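Sunday, March 17, 2019

Notebook, bench side. Nobody else in today so I have the kettle and the good chair, and I'm going to write up the week properly for once instead of leaving three words and an arrow for the rest of you to decode.

Where we are with the Zakholm job. The packing line up there has been running with the Cirnimance cell on the evening shift since November, and the logs came down on Friday. 3,104 picks in the batch they sent. I went through the stops by hand (yes, by hand, I don't trust the sorting on that export and neither should you) and most of them are the same old thing - the arm reaches for something in the back of a compartment, gets close to a shelf edge, decides it doesn't like it and sits there until a person walks over and presses the button.

Which brings me to the part I really wanted to get down, the person who walks over. Before the cell went in there were six packers on that shift. There are still six people, and I was so pleased when I heard that! But I spent two evenings up there and the job is a different job now. Two of them mind the cell and the other four do the mixed orders it can't handle, so all the easy stuff is gone. One of the packers told me the easy orders used to be when you got your breath back and had a chat. Now every box that lands in front of her is an awkward one. We never put that in the proposal. I don't think it crossed our minds, and I wrote half of it.

The two minding the cell have the opposite trouble. Long stretches of nothing, then a beep, then they have to work out what the thing was trying to do from a message that says REACH FAULT 30 and nothing more. They've got a sheet of paper taped to the guard with their own translations on it. It's better than our manual. I copied it down and I want it in the next release, with their say-so, and I want them paid for the time if we can swing it with Bilgin.

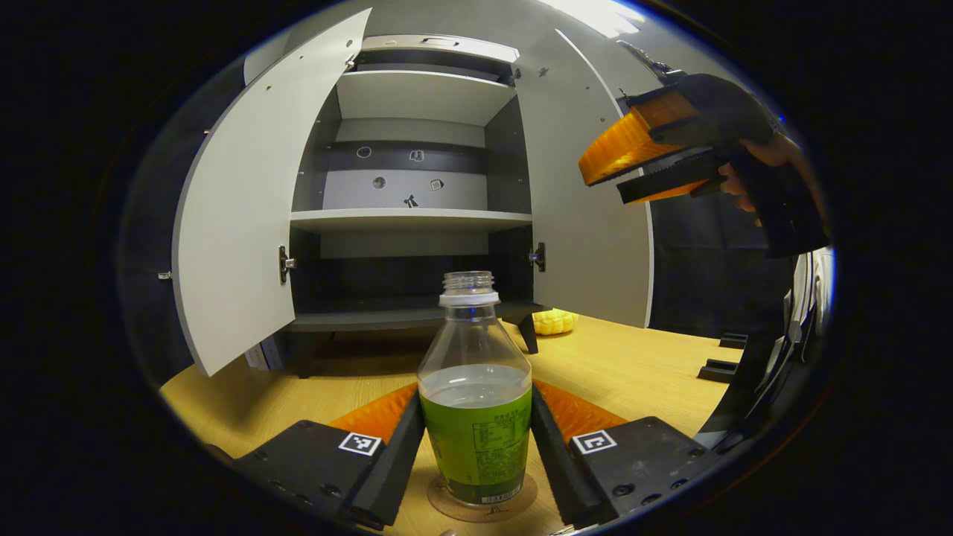

Shelves are what I keep coming back to, because shelves are where the people at Zakholm are quick and the cell is slow. A packer doesn't think about it, she tips her wrist and goes in under the board and out again, and she'll do it while telling you about her dentist. So the demonstration work with the hand-held grippers has to cover that kind of reach properly, and I'd like us to be fussier about it than we've been. A bottle like the one with the green label is a nice honest object for it, upright on its cork coaster with a pale drink up to the middle and an open neck, so whoever has hold of the handle has a reason to keep it level. I'd also do it with the cabinet doors at different angles. Wide open is the easy version, and real doors at Zakholm get left any old way. The toy corn cob can have a turn too. It's a lumpy shape, and lumpy shapes are half of what ends up in the mixed orders.

Thing I'd love to try: get the packers themselves on the grippers. I've been doing a lot of the demonstrations and I'm not a packer, I move like someone who's worried about spilling. They'd be faster and they'd do it the way it's done up there. But (big but) I don't want to walk in and ask people to teach the machine without being straight about what it's for. If the cell learns the awkward orders too, what do the four do? I asked that on the call and got a long silence and then somebody started talking about throughput. I'm going to keep asking.

Jindar's idea, to be fair to them, is that the shift should rotate, so everybody gets some cell time and some hand packing, and everyone learns how to clear a stop. I like it a lot. The packers I talked to liked it too, with one exception, who said she'd rather pack awkward boxes till she retires than listen to that beep. Fair enough. It is a horrible beep. I've put in for a different sound.

To do before I go up again:

- rewrite the fault messages in plain words, starting with 30
- type up the taped sheet, send it back to them to check
- slow version of the under-the-shelf reach, then full speed
- ask Bilgin who decides on rotation, us or the site (I think the site, I hope the site)
- new beep

Left finger pads want a look at some point as well, I haven't checked for wear lately and it's quicker to do both sides at once. Spares are in the drawer under the scope. If you take the last pair, write it on the board, please.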